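August, end of second quarter
By Hatem Mahrous

Progress report to the Fostow Fund: Vodow Junior Golf

When you gave us the grant we promised 40-something juniors on the books by the end of summer. We have 49. I would like to claim this was strategy, but a good share of them came in one go when the Sondumach swim club closed its pool for repairs and the parents needed somewhere to put their children until 6 p.m.

Of the 49, 26 have played at least one full nine-hole round with a card signed at the end of it. The rest are still on the range and the short course, where most of the shouting happens. Three have handicaps, and one of those is lower than mine. I have stopped mentioning it at meetings.

The inter-club match against Sondumach went ahead in the rain. We lost. Our captain picked the pairings herself, put her two best friends out together in the last group, and then defended the choice with more composure than most captains I've read about. She keeps the job for next season.

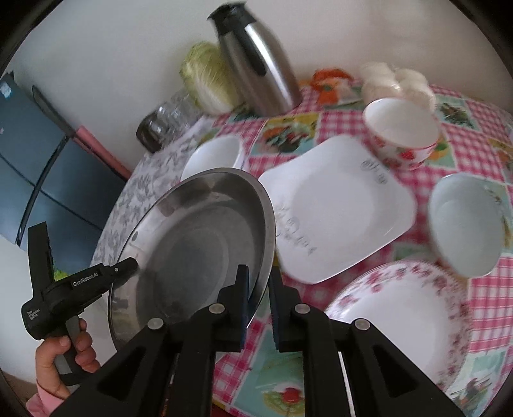

On money: the loaner clubs came in under budget and the range balls did not. We lost more than 800 balls over the quarter, nearly all of them into the pond left of the range. I've asked the coaches to aim the beginners to the right — where the parking lot is — and they have asked me to put that in writing. We're still talking.

The girls' evening group is the part I'm happiest with. It started thin in spring and now needs a second coach, which we haven't budgeted for. You'll find the request on the attached sheet, in slightly larger type than the other lines.

Still to do before the next report: the short-course greens, the winter indoor booking, and a rules night that people will come to.

Contact: Hatem Mahrous, Vodow Junior Golf office | Back to top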